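Common Dining Room Refit: Progress Report to the Bataineh Fund

By Catherine Dunbar
Friday, September 3, 2021
Reading time: 5 minutes

Reporting basis

This report covers the second stage of the dining room refit at Stukarberg House, paid for under the small interiors grant. The first stage (floor and wall finishes) was closed in the previous report and is not repeated, except where a first-stage item affects the present work. The second stage covers furniture, table dressing, temporary power, and the written layout standard that staff will use to set the room after cleaning.

The stage is on schedule for seating and table dressing. It is behind on power. One item, the shelving, has been moved to the third stage by agreement with Mireille Sfeir.

Seating

Dark blue chairs were chosen for the dining tables after the comparison described in the last report. Residents preferred a firm back and a seat that could take a separate cushion. Cushions with a white lace-trimmed edge are in use on a trial basis. The trim holds its shape in a cool wash but needs to be pulled flat while damp. Jucélia Honorato, who runs the laundry, has asked that no further trimmed cushions be ordered until the trial set has been through 9 washes. We have accepted this.

Light pink cloths for the chair backs are also on trial. They slide on the smooth upper edge of the backrest and have to be reset after most meals. Ties have been suggested. A tie adds a laundry step and a snag point, and a narrow strip of non-slip fabric sewn to the underside would be cheaper. A sample is being made.

Table dressing

The cloth specified for the tables is pale pink and white check, sized so that the corners drape over the sides. The earlier cloths were cut to the tabletop with almost no overhang and moved whenever a plate was dragged. The larger size has reduced this. It has also introduced a new problem at the near edge, where a low corner can be caught by a person sitting down. The drop will be measured again once all cloths have been washed, and shortened only if shrinkage has not already dealt with it.

A beige runner is laid over the check, from the far edge toward the near edge, across the center of the table. Its purpose is to mark the shared part of the surface. Plates belong to either side of it, and shared items go on it. Staff found this easier to follow than the printed seating plan, and the plan has been withdrawn.
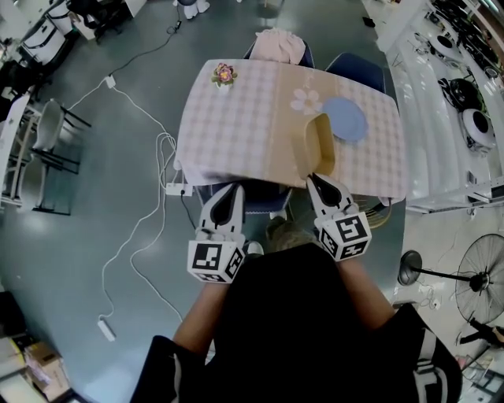 Tableware remains as approved: round light blue plates, one size only. The color was selected for contrast with the cloth, after two residents with reduced vision reported trouble finding the rim of a white plate. The stock on order from Clarska will be enough for one full sitting with spares. A second size was requested by the kitchen and refused on storage grounds.

Flowers are artificial, in small pots, with pink and purple blossoms. The standard position is a far corner of the tabletop, clear of the runner. Fresh flowers were considered and ruled out because of pollen and the time needed to change water. Dust is the main drawback of the artificial type. A rinse every 7 days has been added to the cleaning sheet.

Small goods for the tables are being held in plain cardboard boxes until the shelving is in place. A box may stand on a table while its contents are being sorted, but it has to be gone before the table is set. The rule is kept at midday and less well in the evening, when the supper shift starts before sorting is done. Anum Marwat has moved sorting to the early afternoon to remove the overlap.

Floor and temporary power

The grey-green floor finish from the first stage has a gloss surface. It cleans quickly and shows crumbs well, which staff like. It also shows every cable. Two fixed outlets were planned on the window wall, and neither is live. The electrical contractor, Andance, has postponed twice, citing a delay in parts.

In the meantime the room depends on white power strips and loose cables at floor level. This is the weakest part of the stage and should be recorded as such. Cables laid across open floor are a trip hazard for residents and get in the way of the mop. The following interim measures were agreed with Anum Marwat:

- No cable to cross the route between the door and the nearest table during meals.
- Strips to be placed against a wall or a table leg, never under a chair.
- Spare length to be coiled and tied.
- All strips to be unplugged and lifted before wet cleaning.

Compliance was uneven in the first days – mainly on the third point, as no ties had been supplied. Ties have now been bought from the sundries line.

Storage

The white shelving unit stays against the side wall for now. It was due to be replaced by closed cupboards in this stage. The cupboard depth on the supplier's drawing would have narrowed the serving route too far, so the order was stopped before any payment. Chia-jung Tseng is preparing a revised drawing with shallower doors.

Mixed seating left over from before the refit, including office chairs, will be removed when the last dining chairs arrive. Until then it may be kept at the sides of the room.

Spending

Spending on table dressing in this stage came to $1479, including cloths, runners, plates, and flowers. Roughly $1000 remains on the sundries and textiles line. We ask permission to use part of it for the chair-back fabric strips and for floor cable covers, if the outlets are delayed again. No change to the total grant is requested.

Work for the next period

Layout standard: second draft to be issued by Chia-jung Tseng, with the runner and flower positions fixed and the plate positions still open for comment.

Power: revised date to be obtained from Andance in writing. If none is received by the end of September, a second contractor will be asked to quote.

Textiles: cushion trial to be completed and the tablecloth drop measured after washing. Results will be sent as a one-page note ahead of the next full report.

Recent reports

Dining Room Refit: Stage One Closing Report
Chair Comparison: Results from the Resident Trial
Laundry Capacity Note
Serving Route Widths and Cupboard Depth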